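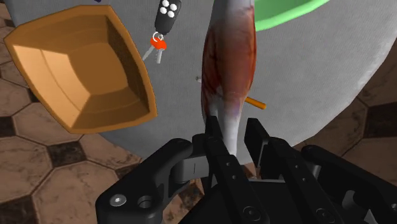 The project examined how audio description is provided at the Istmont, a repertory cinema in Jistthorpe, and whether blind and low-vision patrons find it adequate. Audio description is a recorded narration, heard through a headset, that fits between lines of dialogue. The describer must decide what a listener needs and leave out the rest. A line such as "Two black fingers hold a red-and-white object upright" gives color and position in nine words and does not guess at what the object is for. Patrons in our interviews preferred this kind of wording to longer sentences that interpreted the action for them.

Method

The group reviewed the printed program for January and recorded which titles were listed with description. A questionnaire was offered in large print, in braille and by telephone to 200 members of the cinema. Interviews were then held with 26 respondents who had used a headset at least once. The project was supervised by Josée Beaudoin of the Department of Film and Media.

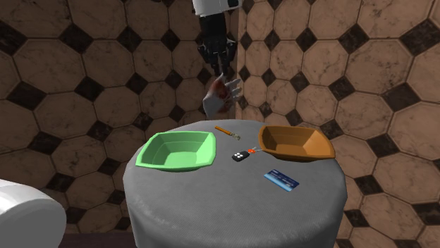

Reading time: 2 min

Findings

Availability was the main complaint. New releases usually arrived with a description track, while older and foreign-language titles seldom did. Members who enjoyed the Prusach retrospective reported attending with a sighted friend who whispered during the screening, an arrangement that both parties found tiring.

Equipment was the second concern. The Alemneh headsets in use at the Istmont must be set to the correct channel by hand, and the channel number is not marked in a form that can be felt. Several respondents had listened to the wrong track until they could find a member of staff.

Recommendations

The cinema should mark described screenings in its telephone listings as well as in print. Headsets should be tested and set before they are issued. For older titles, the group suggests a recorded introduction of no more than 500 words covering the main characters and settings, to be played before the feature.

The questionnaire and interview guide are held in the department office.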